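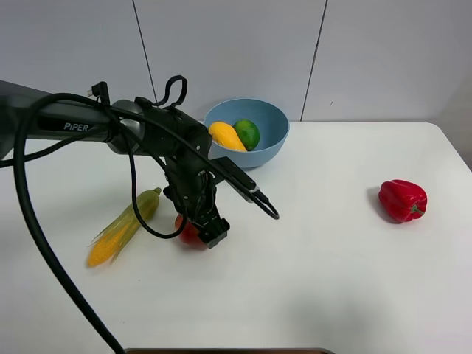

What's on the Table

If you've been getting this newsletter for a while you know how I am about produce. I will drive past two perfectly good supermarkets to get to the Grumbridge farm stand, and I'll do it on a Sunday morning before I've had coffee. So when I tell you that corn and peppers are both good at the same time right now, please understand that I'm very excited about it!

My shopping list this week was short. Corn, a tomato, a red bell pepper, a lime and a mango (the mango isn't local, obviously, don't write in). That's pretty much a corn salad, and it's what we've been eating at my house most nights with whatever is coming off the grill. The lime and the mango sat together in the light blue bowl, and I have to say that yellow and green against the blue cheered me up more than it should have.

The salad goes like this. Cut the kernels off a few ears, raw if the corn is very fresh, and dice the pepper, the tomato and the mango into pieces not much bigger than a kernel. Squeeze the lime over it, add salt and a spoonful of oil, and let it stand while you set the table. I like a little chopped hot pepper in there too, but my family votes against me every time.

A word about bell peppers. I look for shiny skin and a green stem, and I want one that's heavy for its size. If the shoulders feel soft when you press them, put it back. I used to buy only the tall, straight ones since they're easier to slice, but the squat, bumpy ones taste just as good to me and they sit nicely on their side while you cut around the core.
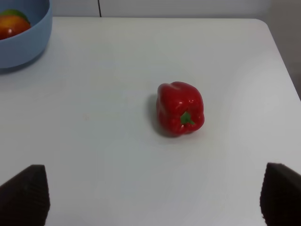 Grumbridge, July

The stand is open from 8 in the morning now, and the corn is going fast. They told me they put out 300 ears on a normal day and there usually aren't many left by lunch, so don't do what I did last week and stroll in at two o'clock with your big hopeful tote bag. Peppers are in the crates on the left as you walk up, and the tomatoes are under the awning.

Please don't strip the corn at the stand! I know everybody does it. Feel the kernels through the husk, or peel back just the very tip if you must, and then buy the one you peeled. An ear with its husk on keeps much better in the fridge, and I still try to eat mine within a day or two.

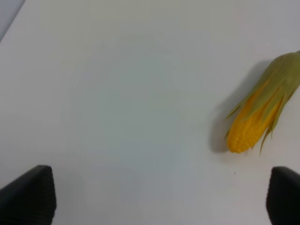
Corn Swap at Ilie Hall

We're doing the swap again this Sunday in the back room at Ilie Hall. Bring any extra vegetables you have, take home somebody else's, and leave a recipe in the box if you can. Last time 23 of you came and I went home with more zucchini than one person can explain to her neighbors. Bags are welcome, and so are egg cartons.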